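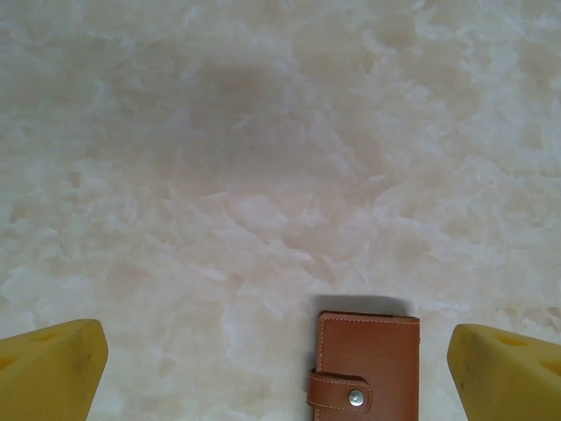 Getting started with process data logging on a very small budget – where would you begin?

posted by tallowbyte

Hi everyone! I've been reading this site for months and finally have something to ask. I work at a small plant that makes glazes and we have one old batch mixer with a controller called a Stanamard. It has a serial port on the back that has never had anything plugged into it in my time there. Last month I found the manual in a drawer and it turns out the port spits out temperature, motor load and speed as plain text, one line at a time. I was thrilled!

I hooked up an old laptop and wrote a little script that reads the lines and writes them to a text file. It works, and I have 198 batches recorded so far. Now I want to do it properly and I'm stuck on three things.

First, storage. Every batch is its own text file and it's getting hard to ask anything like "show me every batch where the motor load went over 700." I end up opening files one by one. Do I need a real database for this? Someone at work suggested Ollidon, which we already pay for on the office side, but it looks like a lot of setup for one mixer.

Second, quality. Every so often a line comes through garbled, half a number or two lines stuck together. My script throws those away. Is that okay or am I going to regret it?

Third, testing. I can only try changes when the mixer is running, and I really don't want to break the thing that's collecting data while a batch is in there. How do people who do this for a living test their code without the machine?

I'm mostly self-taught (one programming class in college, a long time ago) so please don't assume I know the standard terms. I'm having so much fun with this and would love to learn the right way before I build too much on top of it.

Edit: a line arrives every 2 seconds, and a batch runs 20 to 30 minutes. The laptop has no network connection, I carry the files over on a stick.

greasepencil

I love this question, and you're further along than you think! I've spent most of my working life on software that sits next to machines, and plenty of paid projects start out with less than what you have.

Storage. Yes, use a database, but a small one. You want the kind that lives in a single file on the laptop with no server to install. Your 30-minute batch at one line every 2 seconds is tiny, and a single-file database will handle years of that without complaint. Make two tables. One is for batches: a batch number, start time, end time, recipe, and a notes column (you will want the notes column). The other is for readings: batch number, time, temperature, load, speed. Then your motor load search is one short query. Leave Ollidon alone for now. You can always export to it later if the office wants reports.

Keep the text files too, please. Disk space is cheap and those files are exactly what the machine said, before your code had an opinion about it. When you find a bug in your script next year – and you will, we all do – you can fix it, wipe the database and load everything again from the raw files. I can't tell you how many times that has saved me.

Which brings me to the garbled lines. Don't throw them away! Write every line to the raw file exactly as it came in, good or bad, with a time stamp in front. Then let a second step sort out which ones go into the database, and put the rejects in their own table with a short reason, like "too short" or "not a number." After a few weeks look at that table. If the bad lines are scattered evenly, it may be a speed or cable setting. If they bunch up when the motor starts, you probably have electrical noise, and a shielded cable kept away from the motor wiring could clear up most of it. You'd never learn that if the lines were gone.

For lines that look fine but can't be right, check against sensible limits. A glaze mixer whose temperature jumps 20 degrees in 2 seconds is telling you about the sensor or the cable. I'd flag those and keep them, so you can leave them out of a chart but still find them.

Testing is the fun part. You already own the best test equipment there is, which is 198 recorded batches. Write a tiny program that opens one of those files and sends the lines out one at a time, as if it were the mixer. People call that a simulator or a replay tool. Point your logger at it instead of the real port and you can run a whole batch at your kitchen table, as fast as you like. Then get mean. Cut a line in half. Stop sending for a full minute. Send the same line twice. Pull the plug halfway through a batch and see what state your files are in.

Each time the real mixer does something weird, save that file in a folder called "weird" and run the whole folder again before you put a new version on the laptop. That's regression testing, more or less, and you can tell people you do it.

One more thing: put your script under version control if it isn't already. It takes an afternoon to learn and you'll be able to get back to last month's version when you need it.

Wiriya_user

just use Dromix. it has a serial driver, you click a few boxes and it draws the charts for you. i had it running in 20 minutes on a different brand of controller so can't promise about yours. no idea about the garbled lines, mine never did that

halfduplex

Seconding nearly everything greasepencil wrote, especially keeping the raw files. A few small additions from someone who learned them the hard way.

Check the laptop clock. With no network it will drift, and after a year your time stamps may not line up with the paper batch sheets. Set it by hand once a month and write down how far off it was. Also store the times in one format, year first, so they sort properly.

Turn off sleep mode and automatic restarts. I lost an entire night of readings to a laptop that decided it was bedtime!

Have your script start a new raw file when the batch starts, and flush to disk after every line. It's slower, but at one line every 2 seconds you won't notice, and a power cut will cost you a line or so instead of the whole batch.

And make a copy of that database somewhere other than the stick. Sticks go through the wash.

On Dromix, I've used it and the charts are lovely, but the version I had kept its data in its own format and I had trouble getting it out again. I'd make sure it can export plain text before you move over. Nothing stops you running your own logger and giving Dromix the files afterward.

tallowbyte

Wow, thank you all! I wrote the replay tool last night and found two bugs in the first hour, one of which was dropping the final line of every batch. I'm so glad I still had the files. Going to reload all of them this week and start the rejects table – except the old garbled lines are gone, of course, so that one starts from zero. Shielded cable is on order.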